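Bench notebook, October, after lunch

Marker and cup, table 5. Gholamreza Soltani wants the small-items sheet finished before the Catora order goes in, so the board has been wiped and everything without a purpose sent back to the shelf.

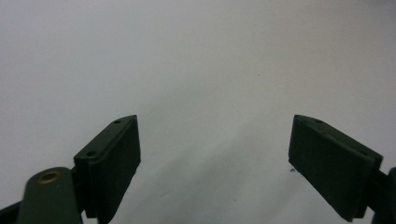
White surface, nothing on it in view.

Put out the ribbed cup from the Malik box. It is cream, so it vanishes against white in bad light. Filed under "character".

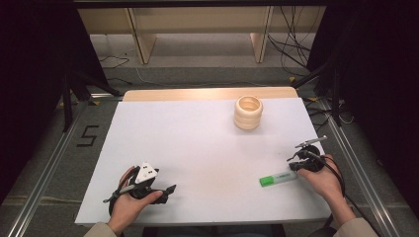 Marker

Green and white highlighter. I have signed for 500 of these and can generally find one.
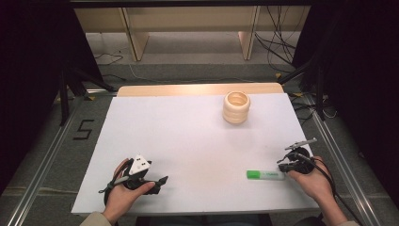
Stock sheet next. Zilell lists cups by height, Ovix by colour, and our own sheet by whoever was holding the pen. I'm going by colour. The cup stays at the upper right of the board, where it is clear of the highlighter and of my sleeves. Shelf label to read "cup, ridged, cream", and no more adjectives. 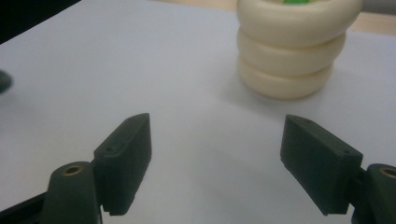

Still to do

Ask Gholamreza if 700 labels is a typo.
New highlighter for the desk.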